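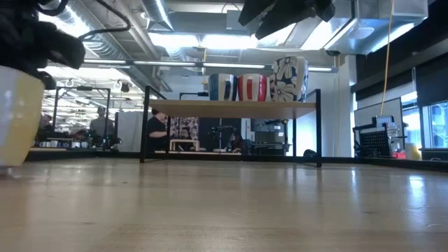
2026-10-22, bench notes, mug shelf

Continued from the page where I ran out of space. Lovisa Backlund asked me to write the reasons also, so the next person does not need to find them again.

The question is still how mugs should stand on the small shelf. We want the tea corner at Drornby to have the same arrangement as our table, and Dwayne Crenshaw will build the other shelves when we agree. Until then only one shelf exists, the one with black metal frame and light wooden top board.

Row today, from left: white mug with blue bands, white mug with red bands, navy mug with the big cream flowers. The navy one is the tallest. The large cream and yellow cup stays down on the table, left of the shelf. I would like it to have its own place later, but I do not want to mix two questions in one day.

Why tallest at the end: I had it in the middle first, and my sleeve touched it each time I reached for one of the others. At the end it is out of the way. Amos thinks the tall one should go left, as he takes mugs with his left hand. Fair point. We can try his order tomorrow and compare.

Spacing. I set 40 mm between mugs with a strip of cardboard. With 38 it was already uncomfortable for my fingers, which surprised me, such a small difference -- maybe I was only tired. Barrett Holloway should repeat it, he has bigger hands. Please use the same cardboard strip, it lies in the drawer with the pencils. Do not cut a new one.

Shelf board. I wiped it with a damp cloth and let it dry before I put the mugs back. The two striped mugs have nearly the same look from far away, so for the notes I call them "blue" and "red" and never "striped". In the January notes somebody wrote "striped mug" on four pages and it is impossible to know which one was meant.

The tabletop has pale scuffs in the front part. I rubbed one with a dry cloth and it did not go away. Alaric Yazzie says the Wodex polish is good for this, but it makes the surface slippery, and then the shelf legs will move. I prefer the scuffs. If the legs move anyway, we can put felt under them, but then the height must be measured again.

To do:
-- Amos's order, tall mug left, same spacing
-- ask Dwayne if the top board can get a low edge at the back
-- Barrett to repeat 38 and 40
-- pencil marks on the board for the mug positions, very light ones
-- find out if Szabo still sells the same mug hooks, in case Lovisa wants to hang the cups instead

Cardboard strip is back in the drawer.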